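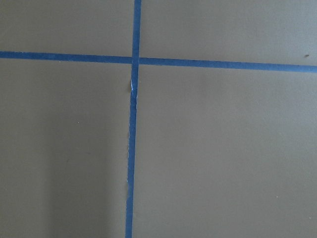
Visit to Kubiak, Cetcombe
November 13, 2022

Kubiak packs replacement parts for heating controls in a long single-story building at the edge of Cetcombe. The parts come in from Voltex and two smaller suppliers, get sorted into kits, and go out to repair shops. I had asked to visit in October, but they were still moving benches then and told me to wait.

Teodor Cieślak met me at the side door. He runs the kitting room and has been with the company long enough to remember when the orders came in by fax. He gave me a pair of safety glasses and a visitor badge, and we went straight in.

There are 60 people on site across both shifts. Until this spring, kitting was all done by hand. A person stood at a bench with a printed list, took parts out of bins, laid them out, checked them and bagged them. A good packer could finish 250 kits in a shift, though Teodor said that number was hard on the wrists and he didn't like to see it used as a target.

Now 2 of the benches have robot arms. They were installed by Randatetti, a small integrator, and the company's engineer on the job, Mirko Messina, was there on the day I came. The arm picks parts from shallow trays and sets them out on the bench. A packer checks the layout, adds anything the arm can't handle, and bags the kit. Gaskets and anything with a loose wire still go in by hand. The arm drops gaskets or picks up two at once, and Mirko said he has stopped trying to fix that for now.

The layout areas are marked with blue painter's tape stuck down on the bench top. I asked why they didn't use a molded fixture. Mirko said they had one made and it was wrong within a week, when the kit sizes changed. With tape, the packers can move a line themselves and he changes the positions in the program to match. The tape wears, especially where hands and trays pass over it, and they put down new pieces when someone complains. The zones don't have to be the same size. Large housings get the most room and small screws get a corner.

Together the two benches turn out 700 kits a day over both shifts. That is less than Randatetti first promised and more than the packers expected. The arms stop several times an hour, usually for a part lying the wrong way in its tray. Clearing a stop takes a few seconds if the packer is standing there. If she is helping at the next bench, it can sit for several minutes with the light on.

What has changed most is the kind of tired people are at the end of the day. One packer who has worked on both setups told me her shoulders are better and her eyes are worse. She used to build the kit herself and know it was right. Checking one that something else built takes more attention than she thought it would, and she rotates off after two hours. The rotation was her idea. Management had planned on four.

Nobody has been laid off. Three people left over the summer and were not replaced, and several of the packers brought this up without my asking. Teodor didn't dispute it. He said he has a written promise about current staff through the end of next year and nothing after that. Pay for the robot benches is a step higher, which caused some bad feeling on the late shift until training was opened to everyone. Training is four half days, mostly on clearing stops and setting positions.

I sat in on part of a session. Mirko had the trainees move a zone and then reset the corner point in the program. The first try put the arm well off to one side, and the second was close enough to use. He let them do it without stepping in, and afterward had them write down what they had changed in the bench log. The log is a paper notebook. There is a software version as well, but the late shift doesn't use it.

A third arm is planned for the returns bench, where parts come back in torn bags with handwritten notes. Teodor doubts it will work there. Mirko wants to try it on one product line first. They were still arguing about it when I handed in my badge.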